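Tábuas do soalho a ranger à noite: vale a pena chamar alguém ou consigo resolver sozinha?

Sosa
Publicado em August 28, 2022

Boa noite a todos, e desculpem desde já o tamanho da mensagem, que eu quando começo a escrever nunca mais paro. Mudei-me há pouco para um apartamento antigo com soalho de madeira no quarto e no corredor, e gosto muito dele, foi mesmo o chão que me convenceu a ficar com a casa. O problema é que de noite range que é um disparate. De dia mal dou por isso, mas se me levanto para beber água acordo a casa toda, e desconfio que a vizinha de baixo também.
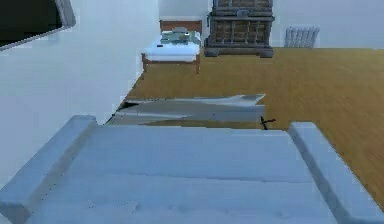 O pior sítio é à entrada do quarto, num bocado do tamanho de um tapete pequeno, e depois há outro ponto junto à parede da janela. Já experimentei pó de talco nas juntas (li num blogue) e melhorou durante uns dias, mas voltou tudo ao mesmo. Pedi um orçamento à Prondura e deram-me 1.990 euros para levantar e voltar a assentar o quarto inteiro, o que me pareceu um exagero para meia dúzia de rangidos. Alguém já passou por isto? Fixar com parafusos estraga muito o aspeto? E convém esperar pelo outono, quando a madeira incha um bocadinho, ou é indiferente? Muito obrigada pela paciência!

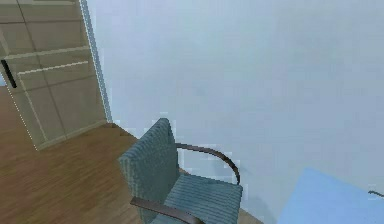 Larkerach
Olá Sosa, bem-vinda ao clube dos soalhos barulhentos! Por esse dinheiro eu não levantava nada sem tentar primeiro as coisas simples. O rangido vem quase sempre de uma tábua que já não está bem presa ao barrote e que sobe e desce no prego quando a pisamos. Ande descalça, devagarinho, e marque com fita de pintor os sítios exatos onde range. Depois procure a linha dos pregos, que lhe diz por onde passam os barrotes, e ponha um parafuso fino para madeira de cada lado da zona marcada. Faça sempre um furo-guia antes, para a tábua não rachar, e enterre um pouco a cabeça. Tapa-se com massa da cor da madeira e, com uma passagem de cera por cima, fica muito discreto. Só uma coisa importante: veja o comprimento dos parafusos com cuidado, não vá haver canos ou fios por baixo. No meu corredor gastei 31 euros em material e uma tarde inteira de joelhos no chão, e já lá vão uns bons invernos de sossego. Quanto à altura do ano, eu faria agora em September, antes de ligar o aquecimento, que é o que mais seca a madeira.

Amness
Talco não dura nada, experimente grafite em pó. Se não der, parafusos.

Prata da Casa
Concordo com a Larkerach em quase tudo, só acrescento que há casos em que o problema está no barrote e não na tábua. Aconteceu-me na casa da minha mãe: pusemos parafusos, ficou bem um mês, e depois começou a ceder ao lado. Um carpinteiro da zona abriu só três tábuas, calçou o barrote com cunhas e cola, voltou a pregar e levou-nos 265 euros. Se sentir o chão a baixar debaixo do pé, e não só a fazer barulho, peça antes um orçamento para essa parte, sem o quarto todo. E já agora afaste os móveis pesados da parede quando for fazer o teste, porque às vezes o peso num lado prende a tábua e o rangido aparece no outro, e anda-se ali às voltas à procura no sítio errado. Depois conte como correu, que eu ainda tenho o corredor por fazer!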